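Peat, water and the Velthorpe levels: what the first results say

The Velthorpe peatland group has been measuring gases and water levels on drained farmland since last April.

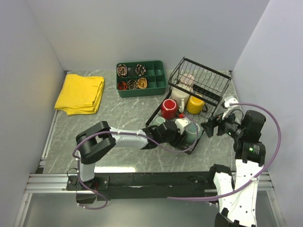

Why wet peat matters

Peat forms when plants die in waterlogged ground and only partly rot. The carbon they took from the air stays in the soil, and over thousands of years the layer can grow several metres deep. When the ground is drained for crops or grazing, air gets into the peat and microbes start to break it down. The carbon goes back into the air as carbon dioxide, and the surface of the land sinks.

Much of the lowland around Velthorpe was drained long ago and is still farmed. The soil is dark, easy to work and good for vegetables. It is also getting thinner. On older fields the plough now turns up clay in places where parents and grandparents of the present farmers never saw it. Gateposts and culverts that once stood level with the ground are left standing proud of it.

The group's question is a practical one. Most of the land will go on being farmed for the foreseeable future, so how much carbon loss can be avoided by keeping the water higher, and what does that do to the farm?

What is being measured

The trial covers 352 hectares on both sides of the Garrido drain. The land is divided into blocks, each with its own sluice, so that the water table in one can be set without flooding the next. In the driest blocks the water is kept where it has always been, well below the roots of the crop. In the middle group it is held some 50 centimetres below the surface. The wettest blocks have it as close to the surface as the ground will allow, and are used for rough grazing in the drier months and for a small planting of reedmace.

There are 18 dipwells, which are simply slotted pipes sunk into the peat so that the water level can be read. Gas is measured with closed chambers set on collars in the ground. A chamber is placed over the collar for a few minutes and the change in the gases inside is recorded. Readings are taken in daylight and again after dark, as growing plants take up carbon dioxide by day and the night figures show what the soil and plants are giving off.

Methane is recorded as well. Wet peat gives off more of it than dry peat, and methane is a much stronger warming gas than carbon dioxide over the short term. Any fair account of raising the water has to include both.

What the readings show so far

The driest blocks lose the most carbon dioxide, as expected. The losses are highest in warm spells in summer, when the top of the peat dries to crumbs and the water table drops further than the sluices can correct. In winter the difference between the blocks is small.

The middle blocks have done better than we thought they would. Emissions are clearly lower than in the dry ones, and the methane readings have stayed close to zero for most of the year. There were two short bursts after heavy rain, when water stood in the wheelings. Those have been left in the totals.

The wettest blocks are harder to sum up. Carbon dioxide losses have nearly stopped in places, but methane is higher, and it varies a great deal from one collar to the next. The ditches give off more than the fields between them. A single year is not enough to say where the balance lies, and raised water can bring a flush of methane early on that later settles. Measurements will need to run for at least 3 years before we would put a figure on it.

Effects on the farms

Yields on the middle blocks were a little down for potatoes and about the same for grass. The bigger problem was access. Machinery could not get on to two of the blocks until well into the spring, and one crop went in late as a result. Wider tyres helped. Lowering the water for a short time before drilling helped more, although it gives back part of the saving.

Celery grew well with the higher water and needed less irrigation in the dry part of the summer. Growers on the neighbouring land have asked to see the records, and these will be shared once they have been checked.

The reedmace has established on roughly two thirds of the area planted. Geese took much of the rest. The crop can be cut and used for insulation board, and a sample has gone to Etuda for pressing tests. There is no local buyer at present and we do not want to give the impression that there is. Without a market, the wettest management would depend on payments for the carbon kept in the ground.

Payments and how they are worked out

Several readers have asked about these payments. They are usually based on an estimate of the emissions avoided, worked out from the depth of the water table over the year. This is cheaper than measuring gas on every field, but the estimate is only as good as the water records behind it. A dipwell read once a month can miss a dry fortnight completely.

For that reason the group has fitted loggers to the dipwells through the Truris scheme, which lends the equipment and collects the readings. The loggers record the level every hour. Comparing them with the hand readings has already shown that the middle blocks were drier in July than the monthly visits suggested. The water was drawn down by the crop during the day and did not fully recover overnight.

It also showed a leaking board at one of the sluices – the level behind it fell steadily every night from 10 pm, when the pump went off. The board has been replaced.

Work planned for the coming season

The water will be raised in two more blocks on the east side of the Garrido drain once the harvest is off. Surface levels will be surveyed again in April at the same fixed points, to see whether the wetter ground has stopped sinking. Peat swells and shrinks with the seasons, so the survey has to be done at the same time of year to be of any use.

Extra collars will go into the ditches, where the methane readings need filling out. We also plan to take cores from the thinnest peat to find out how much is left above the clay.

The footpath along the north bank stays open throughout. Walkers are asked to keep dogs on leads near the collars, which are easily knocked out of level, and to leave the white plastic pipes alone. A summary of the water records will be in the next newsletter.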